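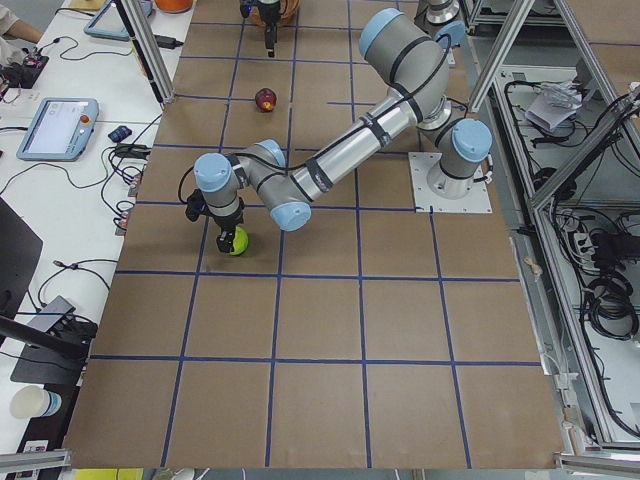

4. Curing gel polish with the Geltero lamp

Before you begin, read section 3 about preparing the nails. The lamp works with all Nesetex gel colours and with the Munro base coat.

1. Put the lamp on a flat, dry surface and plug in the adapter. The display shows 10 when the lamp is ready.

2. Apply one thin layer of base coat. Leave a small space between the gel and the skin.

3. Place four fingers inside the lamp, with the palm down. Press the left button one time. The thumb must be cured separately.

4. Apply the first layer of colour and cure for 69 seconds. For dark colours and colours with glitter, use the right button, which repeats the cycle automatically.

5. Apply the second layer in the same way. Three thin layers give a better result than two thick ones.

6. Finish with top coat, cure again, and wipe the sticky layer with a lint-free pad.

Note: If the colour makes wrinkles after curing, the layer was too thick. Remove it and start again from step 4.

Note: The shade Skemunley Grey contains a heavy shimmer. Roll the bottle between your hands before use. Do not shake it, or there will be bubbles.

CAUTION: If you feel heat on the nail, take your hand out of the lamp immediately and wait until the feeling is gone.

CAUTION: Do not use the lamp on damaged nails or if you take medicine which makes the skin sensitive to light. Ask your doctor when you are not sure.

For error codes on the display, see section 11.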